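About Tidside

Tidside is a fabric care and folding service. We take in linens, table cloths, curtains and uniforms, sort them, smooth them, fold them and send them back packed flat and labeled. The business was started by Florante Bañez and Anitha Amin, who still run it together. Florante looks after the work floor and the packing room. Anitha handles customer accounts, scheduling and the training of new staff.

The company began as a side job. Florante was working for Dimaculangan, a banquet supply house, and was asked to deal with a storeroom full of table cloths that had been put away in heaps. He and Anitha took the job on over several evenings, 300 cloths in all, and worked out a way of folding them so that each one could be pulled from the shelf without disturbing the stack. Dimaculangan became our first regular customer and is still with us.

Today we have 124 customers. Most are restaurants, event halls, small hotels and theaters. A few are private households that send us curtains and bed linens twice a year.

How we work

Every item is unfolded when it comes in, including items that arrive neatly folded. We look for tears, loose hems and marks. Damage is written on the customer's sheet before anything else is done, and we call if a repair would cost more than the customer has approved.

Each work surface has a gray mat with a raised, dimpled texture. We tried plain table tops and felt covers first. Thin cloth slid around on the plain tops, and the felt shed fibers onto dark fabric. A textured mat wipes clean and leaves no lint. Large pieces are laid down loosely to start with, then the edges are found and the creases worked out toward the sides.

Dark fabric gets its own tables. Black cloth in particular shows every speck, and folds are hard to see against each other, so we light those tables from the side and keep white linens away from them. Pieces too long for a table are folded in half by two people first.

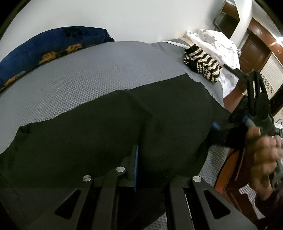

About Us — page last changed in November

A big sheet of black cloth rarely goes down straight. It usually lands at an angle, with a ridge or two through the middle, and has to be picked up at one side and brought around. New staff tend to pull hard on a corner. We teach them to lift a little of the edge, let the cloth settle, and then move along. Pulling stretches the hem, and a stretched hem will not line up at the last fold.

Our standard fold is in thirds lengthwise and then in half until the piece fits the shelf. Customers who store cloths on hangers can ask for a long fold instead. Theater drapes are folded face inward, with the top edge on the outside and the size written on a tag tied to it.

Our building

We moved into our present building from a shared unit at the back of the Imesetti building, where we had two tables and one rack. The work floor now has 526 shelf spaces, each with a number that matches the customer's sheet. Receiving is at the side door and pickup is at the front. Please don't leave bags at the front counter — they get mixed up with finished orders.

The packing room is separate from the work floor. Finished pieces are wrapped in paper, tied and set on carts by delivery route. Paper costs us more than plastic sleeves did, but cloth stored in it doesn't pick up a smell and the bundles stack better.

Our people

There are 6 of us on the regular staff, plus extra help before the wedding season and again in November. Everyone learns receiving, folding and packing during the first month. After that people mostly settle at one station, although we trade places when someone is away.

Mending is handled by Nutard, a sewing shop a short drive from us. They take care of hems, patches and replacement ties. Mended items come back through our receiving door and are checked again like anything else.

Visiting and new accounts

New customers are welcome to come and see the work floor before sending anything. Mornings before 10:00 are best, when the deliveries have gone out and the tables are being set up. Bring one or two pieces with you if you can, and Anitha will go over fold size, tagging and turnaround and write up a price on the spot.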